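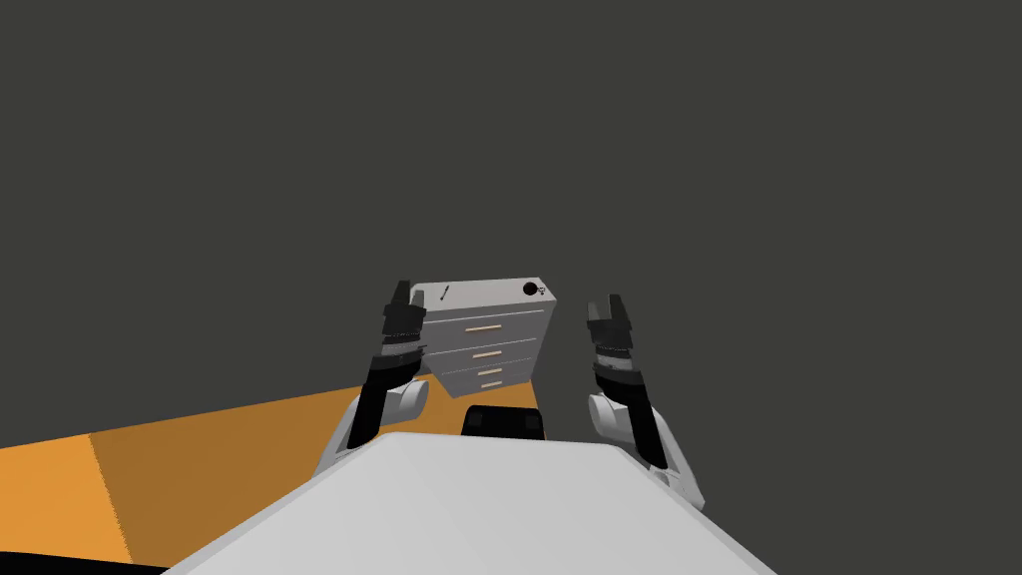

Release No. 56

FOR IMMEDIATE RELEASE
Wednesday, May 6, 2020

Trurkel Brook Watch Releases Winter Salt Report, Asks Prostden to Try Brine on the Hill Streets

PROSTDEN – We have a winter's worth of numbers from Trurkel Brook and I am very happy to finally be able to share them! If you've walked the path behind the library any time in the last few months you may have noticed the gray tube bolted to the footbridge. There's a conductivity logger inside it, made by Dirkus, and it has been taking a reading every fifteen minutes, day and night, all winter long.

For anyone new to this, conductivity is a measure of how well water carries an electrical current. Salty water carries it better. The logger can't tell you which salt is in the water or where it came from, so we also fill bottles by hand and send them to a lab for chloride. The logger gives us the shape of the winter and the bottles tell us what that shape is made of.

What we found

The highest reading of the season was 3014 microsiemens per centimeter, at the library footbridge, on an afternoon in January. We'd had freezing rain overnight, the plows and spreaders had been out since before dawn (thank you, by the way, I was on those roads) and then it warmed up enough by lunch that everything on the pavement let go at once. The line on the graph goes straight up like a flagpole. It took the brook more than two days to come back down to where it had been.

Upstream of town, where the brook comes out of Okabe Marsh, we saw nothing like that. The marsh station was the boring one all winter, and I mean that as the highest praise. It drifted up a little after each storm and drifted down again. So the water arrives at the town line in pretty good shape, and something happens to it between the marsh and the library.

That something is mostly pavement. There are 132 storm drains between the two stations, and every one of them empties into the brook without any treatment. People are often surprised by this. I was, when I moved here. A storm drain in our part of Prostden doesn't go to the sewer plant, it goes into a pipe, and the pipe goes to the brook, usually within a couple of blocks.

The part that worries me more than the big January spike is the base level. In between storms, in dry cold weather with no melting going on, the library station still read well above the marsh. That suggests salt has worked its way into the shallow groundwater under the neighborhoods and is seeping out slowly. If that's right, we should see it carry on into the summer, long after the last truck has been hosed off and parked. We're leaving both loggers in until fall to find out. One winter is one winter, though, and I don't want to oversell it. I'd like to see two more before I drew a trend line and put my name to it.

What it means for the brook

Freshwater animals have a hard time with chloride. Mayflies and stoneflies are among the first to struggle, and the little blacknose dace that kids like to chase around under the footbridge eat a lot of those. Frogs and salamanders that lay their eggs in the roadside pools get it even worse, as the pools have nowhere to drain to. Salt can also loosen metals from the soil and from old pipes, so folks with shallow private wells close to a salted road might want to think about getting a test. The county health office has a list of labs, and ours is happy to take private samples too.

Chloride doesn't break down, and plants don't take up enough of it to matter. Once it's in the water the only thing that gets rid of it is more water.

What we're asking for

We sent a letter to the Prostden select board this morning along with the full report, and I'll give you the short version. We'd like the town to try brine on the hill streets next winter, as a one-season pilot. Brine is just salt dissolved in water and sprayed on dry pavement ahead of a storm. It keeps ice from bonding to the road in the first place, and since it sticks where you put it, less of it bounces off into the gutter. A lot of highway departments in snowy places use it already. You may have seen the stripes on the interstate.

I want to be clear that we aren't asking anybody to stop treating the roads. I drive the Okabe Road hill twice a day and I have slid down it sideways exactly once, which was plenty. The highway crew has been really generous with us on this project. They let us ride along, they showed us the spreader settings, and they told us which corners need a second pass and why. A good half of what's in the recommendations section came out of those conversations.

We're also asking for a roof over the salt pile. At the moment it's under a tarp, and tarps blow off – we have all seen that tarp in the trees. The report has a rough sketch of a simple three-sided shed on the existing pad, and we'll help write the grant application if the board would like us to.
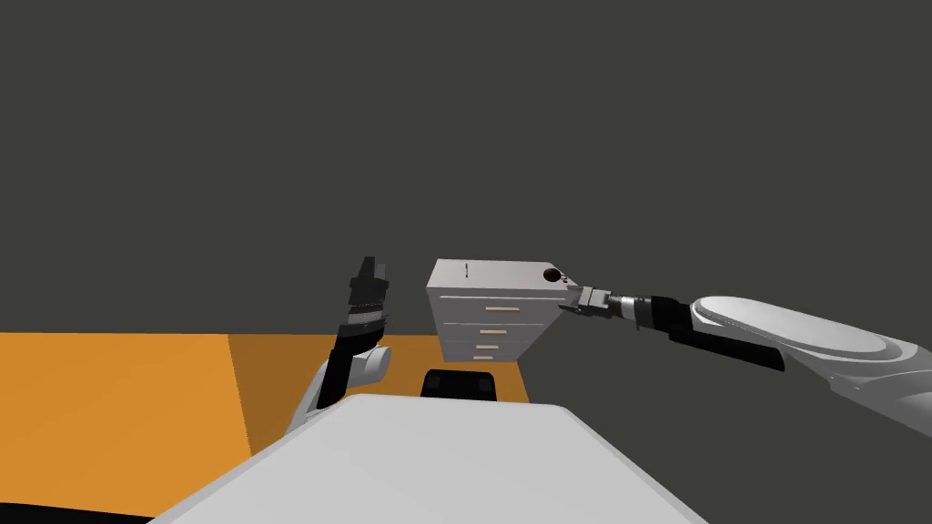

Simulated view: white chest of drawers, orange floor.

What you can do at home

Plenty of the salt in the brook comes off driveways, walkways and store parking lots. Our bottle samples below the shopping plaza were some of the saltiest of the season. So here are a few habits to start thinking about before the snow comes back, and yes I know it's May.

Shovel first, and shovel early. Salt is for the thin layer you can't scrape off. If you're throwing it on three inches of snow you are mostly salting the snow.

Use less than you think. A coffee mug of rock salt, scattered so there's some space between the grains, will do a normal two-car driveway. I measured mine out the first time and felt silly about how much I'd been using for years.

Check the temperature. Ordinary rock salt pretty much quits working once the pavement is below 15 degrees. Sand will give you some grip on those days.

Sweep up the leftovers. If there are still grains on the dry steps after the ice is gone, they can go back in the bucket for next time. Anything left will be in the brook with the next rain.

If you hire somebody to do your lot, ask them how they decide how much to put down. Some contractors are paid by the bag and some are paid by the visit, and it makes a difference.

About the paperwork side

The loggers, the lab fees and a very large box of sample bottles were paid for with a grant of $2000 from the Prostden Community Fund, plus what we raised at the plant sale last year. All of the readings are in a spreadsheet that anyone can have, gaps included. There is one gap worth mentioning: the library logger iced over for four days at the end of January, and we've thrown those readings out instead of trying to patch them. The report says so in the methods section and again under the graph, so nobody should be caught out by it.

We checked both loggers against a standard solution when they went in and again at the start of April. The library one had drifted a hair low. We haven't corrected for it, so if anything the true peak was a bit higher than the number I gave you up top.

Online meeting

We had planned to present all this at the library with coffee and the big map, and obviously that isn't happening this spring. We'll do it by video instead, on an evening later this month, and there will be a phone number for people who'd sooner just listen in. I'll go through the graphs for twenty minutes or so and then it's all questions. Somebody from the highway department will be on the call too. If you'd like the link, send a note to the address on our web page and put SALT in the subject line so that I can find it!

The big map will come back out when the library does. In the meantime there's a scanned version with the report, and if you live between the marsh and the footbridge you can look up your own street and see which outfall your nearest storm drain goes to. I've had more fun with that page than with anything else in there.

Still looking for

A place to hang a third logger, down near the Route 9 culvert. We need a post, a tree or a bit of wall on the bank that doesn't go underwater in April, and the landowner's okay. If that's you, please get in touch.

Old photos of the brook, too, the older the better. We're trying to work out when the lower stretch was straightened, and the town records skip right over it.

About Trurkel Brook Watch

Trurkel Brook Watch is a neighborhood group that samples, cleans up and generally fusses over Trurkel Brook from Okabe Marsh down to the river. We meet once a month and new people are always welcome. You don't need a science background, and we have spare boots in most sizes.

Reporters who would like the full report, the spreadsheet or the graphs at print size can reach us through the contact form on our web page. I check it every evening.

###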